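2026年9月

台所の分電盤まわりを整理した記録。引っ越してから先送りにしていた作業で、ようやく手をつけた。

発端は1月の停電である。電気ケトルと電子レンジを同時に使うと子ブレーカーが落ちる。当時は使用時間をずらして済ませたが、原因は放置したままだった。今回、回路図を起こしてみると、台所の壁コンセントと居間の東側が同じ20Aの回路に載っていた。居間側にはエアコン以外の常時負荷がほとんど集まっている。落ちて当然の構成といえる。

測定にはKollárのクランプメーターを使った。待機時の回路電流は0.58A。冷蔵庫の圧縮機が動くと1.9Aまで上がり、起動の瞬間はさらに跳ねるが、この機種の応答速度では正確に拾えない。ピークホールドの値は参考扱いとした。

ケトルは銘板で1250W、レンジは高出力時の消費電力が1300W。合計で25Aを超える。20Aの子ブレーカーは多少の超過なら数分耐えるので、湯が先に沸けば落ちず、レンジの加熱が長いと落ちる。1月に再現条件がはっきりしなかったのはこのためと思われる。

室温も記録した。作業開始時29度、終了時30度。分電盤の表面温度に異常はなく、端子の変色もない。増し締めは資格が要るので触っていない。

夕方、Fergus Skinnerから返信。彼の家はEstgateの古い集合住宅で、台所に専用回路を2本引き直したという。工事はBulikに頼み、壁を開けずに天井裏を通したとのこと。見積書の写しを送ってくれたが、配線長の内訳がなく、うちの場合の参考にはしにくい。天井裏の点検口の位置を先に確認する必要がある。
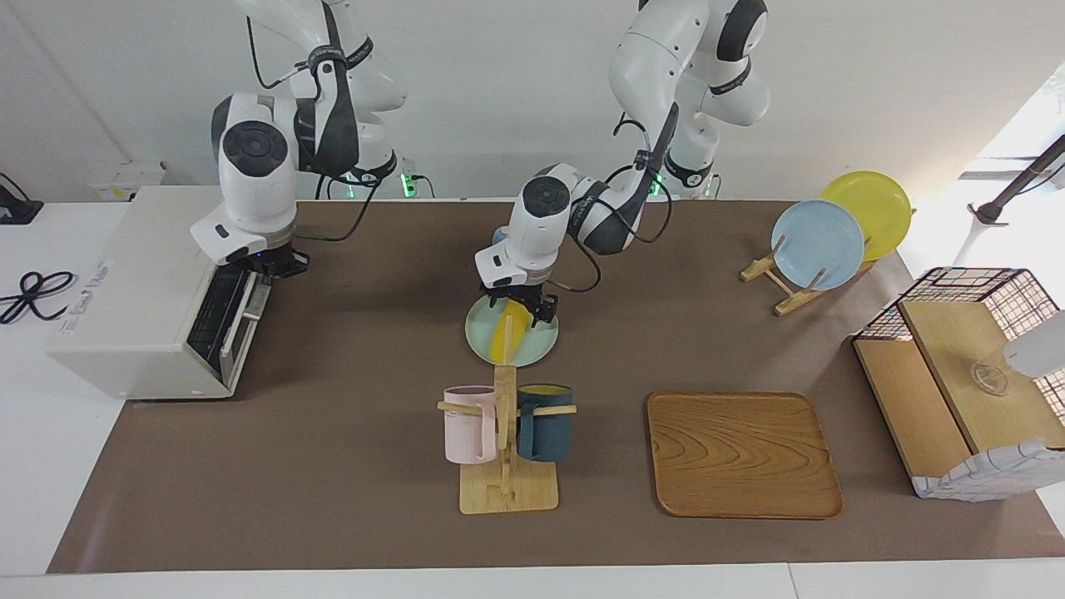 専用回路を引くとして、決めるべきはコンセントの高さである。現状の台所は床上25cmで、調理台の裏に隠れてしまい、プラグの抜き差しのたびに台を動かしている。候補は台の天板より少し上。クリーム色のオーブントースターの後ろ、壁の低いところに白いコンセントプレートが来る位置関係であれば、コードが台の前に回らず、扉の前も空けておける。ただし本体の真後ろでは放熱とプラグの出っ張りが干渉するおそれがあるので、横に15cmほど逃がす案も残す。背面の離隔は機種ごとに違うため、手持ちの取扱説明書で確認してから寸法を入れる。

トースターについては、Jadasuraの延長コードをやめる。定格は15Aで足りているが、プラグの根元に少し熱を持つ。刃の汚れを拭いて再測定したところ、差は出なかった。使用年数を考えると交換が妥当だろう。

回路図は方眼紙に清書し、分電盤の扉の内側に貼った。居間の照明だけ所属が未確認。子ブレーカーを順に切って調べるつもりだったが、録画機が動いていたので明日に回す。点検口は押入れの天井にあるはずで、脚立は物置。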